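Library to lend hearing kits after March trial

03/03/2023

Residents who want to try a personal listening device before buying one will soon be able to borrow it from the Koller Street library, under a lending program that opens to all cardholders this month.

The program, called Nusora, has been running as a trial with 30 borrowers. Each kit holds a small amplifier, a pair of earphones and a charging cable, along with a printed guide in large type. Kits can be kept for 12 days and returned to the front desk during opening hours.

Branch manager Orla Horgan said the idea came from regulars at the Thursday talks, several of whom had stopped coming.

"They told us they could hear the speaker but not the questions," she said. "We bought a better microphone, and that helped in the hall. It did nothing for them at home or in a café."

The library is at pains to say the kits are not hearing aids and do not replace a hearing test. Staff will hand out a list of local clinics with every loan, and anyone with pain, ringing or a sudden change in hearing is asked to see a doctor first.

Audiologist Chiamaka Fashola, who advised on the choice of equipment, said many people wait years before doing anything about their hearing. Cost is one reason. Another is that they have no idea what amplified sound is like until they have paid for it.

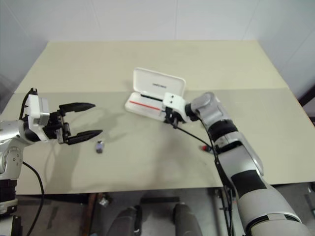
"Some will borrow one and find it's all they need for the television," she said. "Others will find it isn't enough, and then they'll book a test. Either way they know more than they did."

Borrowers in the trial were asked to fill in a short form when they brought the kit back. The most common complaint was the charging cable, which people found fiddly, and a sturdier one has been ordered. A few said the guide assumed they owned a smartphone. It has been rewritten so that the phone section comes last and can be skipped.

Elfriede Moser, 81, took a kit to her granddaughter's school concert and then to a family lunch.

"The concert was lovely," she said. "The lunch was too loud, even with the thing turned down. I took it off and sat next to my son instead."

She has since put her name down for a second loan so she can try it at church.

The trial was paid for with a $1000 grant from Wustimar, a local hardware and garden centre. The library's own budget will cover the next year, including cleaning and replacement earphone tips, which are changed after every loan. There is no fee for borrowing, but lost or damaged kits will be charged at cost.

Councillor Gion Kaufmann said he would like to see the program offered at the Pania branch as well, where more of the members are over 65. A decision on that is expected after the autumn figures are in. Ms Horgan said Pania residents were welcome to place a hold in the meantime and have a kit sent over with the weekly book delivery.

Holds can be placed at the desk or by phone. Staff will run a drop-in session on the last Tuesday in March, from 10 am to noon, for anyone who wants to be shown how the controls work before taking a kit home. No booking is needed.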